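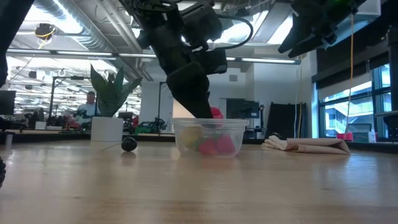 Two-arm bench in Saststead back at work after a cable and gripper service

SASTSTEAD - The fruit-sorting bench at Urnedus is running again this month, and the people who look after it are plainly happy to have it back (it had been missed, even by those who only walk past it on the way to lunch). The two black arms, mounted facing each other across the wooden top, were given their regular going-over after 2,458 picks, a bit later than the 1,000 the team likes to aim for.

Most of the work was humble stuff. The finger pads were cleaned, the bolts on both base plates were checked with a torque wrench, and the cables along the arms were given a little more slack, as one of them had been rubbing at the elbow - a small thing, but small things stop a bench faster than big ones do. After that, each arm was sent to its home position 30 times before it was allowed anywhere near the toy fruit.

The fruit itself is the nice part of the job. Strawberries and other pieces go in and out of a clear plastic container in the middle of the bench, and the grippers have to close gently enough to hold a berry without flinging it toward the potted plant in the corner.

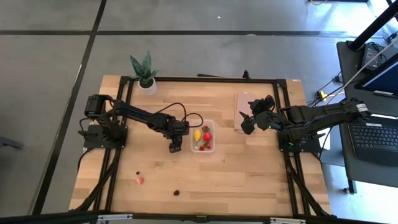 What comes next

A second bench, named Memon, is due for the same service in December. The team has put aside 37 spare finger pads for it, and the checklist will be shared with the sister workshop in Nustness once the wording has been tidied up.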